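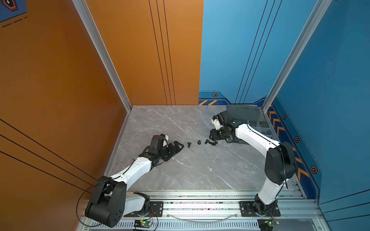 A young reader of these pages asked whether screws that look alike really need to be sorted at all, or whether they can simply go back into the box together. Many people ask the same question, and it deserves a careful answer.

## What a screw does

A screw is a small metal or plastic rod with a ridge wrapped around it. The ridge is called the **thread**. If you could unwind the thread and lay it flat, it would make a long, gentle ramp. Turning the screw moves it along this ramp, a little at a time, and this is how a screw can pull two parts tightly together.

The top of the screw is called the **head**. It usually has a shape cut into it, such as a slot or a cross, where the tip of a screwdriver fits. A screwdriver that is too small for the head can slip and wear the shape away.

## Why similar screws are not the same

Two screws may have the same color and the same kind of head and still be different in ways that are hard to see. One may be slightly longer. One may be slightly thicker. The threads on one may be closer together than the threads on the other.

These small differences matter. A screw that is too long may poke through the other side of a part and damage whatever is behind it. A screw with the wrong thread may turn once or twice and then stick. If it is forced, it can spoil the hole.

So the answer to the reader's question is yes – even small black screws that seem to be twins should be checked before they are put away together.

## How to sort small screws

Ask an adult before you begin. Small parts must be kept away from babies, toddlers and pets, who may swallow them.

1. Choose a flat, well-lit table and clear a space in the middle.
2. Place the screws on the table with a little room between them.
3. Stand each screw on its head beside its neighbor. A difference in length is easier to notice this way.
4. Look at the threads from the side. A magnifying glass is helpful.
5. Put screws that match in every way into the same group.
6. Move each group into its own compartment.

Screws roll in a curve when they are bumped, so one that falls on the floor is often found to the side of the place where it landed.

## Boxes with compartments

An organizer box is a shallow box divided by inside walls. The walls keep one kind of part from mixing with another. A clear box allows the contents to be seen without opening it.

Close the lid fully before lifting the box. If it is carried while open, or turned upside down with the lid loose, the groups may mix and the sorting must be done again.

Labels are useful. A good label gives the length of the screw and what it is used for, for example "7 mm, battery cover" or "14 mm, shelf."

## Words to know

**Compartment:** a separate space inside a box or drawer.

**Head:** the top end of a screw, where the screwdriver fits.

**Thread:** the raised ridge that winds around a screw.

*Published by the Preden Children's Workshop, September 25, 2024*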